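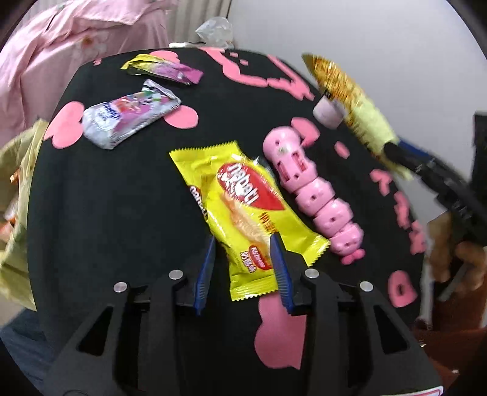 The valley gets its fiber

I moved to Stornine with two laptops and a lot of optimism. The optimism went first! My old copper line managed 3 megabits on a good night, and video calls with my editor were mostly a slideshow of her frowning.

So when Julard, a small local provider, started digging up our lane in February, I brought the crew coffee. They're running fiber to 900 homes — mine was in the second batch — and the install took one morning.

"People ask if they really need it," says Mirjana Vasić, who plans the routes. "Then their kids come home from college and they stop asking."

My neighbor Wellington Vieira is still waiting on his hookup. For now he walks over with his tablet and sits on my porch steps, downloading ball games for the weekend.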